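Small Presses Should Print Fewer Prize Winners

Most of the poetry I bought last year came out of a contest. The poet paid a reading fee, usually $30, a judge picked one manuscript, and the press printed 300 copies. I have no quarrel with the winners. My quarrel is with what the system does to everyone's second book.

Galtberg got 245 entries for its first book prize in December and published one. It has no open reading period at all. A poet who won there once has nowhere to go back to.

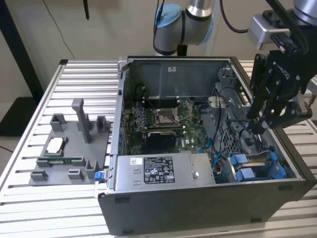

Prodromos Xenos

Fokska works the other way. It has kept the same six poets for years and prints whatever they finish, including the weak ones. Nuchit's third collection with them is a mess in places, and I was glad to have it, having read the first two. You could see where the long lines came from.

A press that only runs contests never gets to publish a third collection. I would like to see Galtberg drop the prize every other year and spend the money on the poets it already chose. Sales would probably stay where they are, at just over 100 copies a title.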